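Pamier Two-Finger Gripper Range: Trial and Comparison Service

Cornthorpe Automation
Equipment / End Effectors / Pamier range

Product group: electric parallel grippers for light handling
Availability: for purchase, for hire, or on trial
Trial period: 40 working days

The Pamier range comprises two electric grippers intended for small robot arms working among household objects. Both models are supplied by Cornthorpe Automation with a mounting flange, a cable set and a printed installation guide. They are offered to research departments, training centres and manufacturers of domestic goods who wish to compare gripping methods before committing to a purchase.

Pamier Short

The Short model is designed for confined spaces, such as shelves and the backs of worktops. Its fingers open to 153 mm and are fitted as standard with soft, replaceable pads. The body is kept narrow so that the gripper can approach an object between two others. It is the usual choice for cups, canisters, cartons and small boxes.

Pamier Long

The Long model has a finger reach of 216 mm and is intended for objects that must be taken from above or from behind an obstacle. It carries the same motor and the same controller as the Short. The additional reach reduces the available grip force at the fingertips, and customers handling heavy pans or filled kettles should discuss this with us before ordering.

Controller

Both grippers are driven by the Riedl controller, which may be mounted on the arm or placed beside it. Finger position, closing speed and grip force are set separately. Settings may be saved under a name and recalled, so that the same test can be repeated with a different gripper. A controller already held by the customer may be used if it carries software version 5 or later; earlier versions can be updated at our workshop.

The kitchen trial bench

Comparative trials are carried out at our Sanditz demonstration rooms. The kitchen bench is laid out with ordinary items, including a two-slot toaster, a bamboo cutting board, a bread box with a drop-down front and a paper towel holder. Objects with rounded surfaces, such as coloured balls on a plate, are used to compare how the finger pads behave when the contact area is small. Bright steel and glossy tiles are included so that customers may judge how their own cameras perform against reflective surfaces. 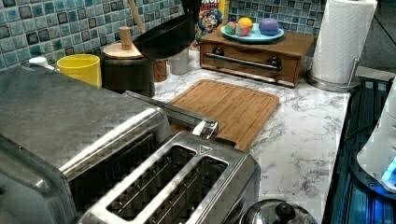
Can a customer bring a gripper made by another firm to the trial?

Grippers from other makers are welcome, provided that the drawings for the mounting flange reach us before the visit. An adapter plate can normally be prepared in our workshop. The customer's own gripper is then put through the same tasks as the Pamier models, and the results are reported in the same form.

Arrangement of a trial

A trial visit occupies one full day. Demonstrations begin at 9.30 a.m., and Wednesday is reserved for customers who wish to bring their own arm. Each gripper is given the same list of tasks, agreed in writing beforehand. The customer receives a written record of grip settings, completed and failed attempts, and any damage to the objects handled.

Where a longer evaluation is required, the equipment may be taken away under the trial agreement. Carriage in both directions is charged to the customer. Finger pads are treated as consumable items and need not be returned.

Items supplied on trial

One gripper, Short or Long
Riedl controller and power supply
Mounting flange to suit the customer's arm
Spare finger pads, soft and firm
Cable set and installation guide

Cameras and arms are not included, but may be hired separately.

Care and servicing

Finger pads should be wiped with a damp cloth after contact with food. The grippers are not sealed against water and must not be placed in a sink or washed under a tap. An annual service is recommended for equipment in daily use and may be booked through the workshop.

Enquiries

Technical questions concerning the Pamier range, and requests for a trial date, should be addressed to Vangelis Mitsotakis-Vlachou, Applications Department, Cornthorpe Automation. Please state the make of arm, the payload available at the flange and the objects to be handled. The Sanditz demonstration rooms are closed to visitors throughout December.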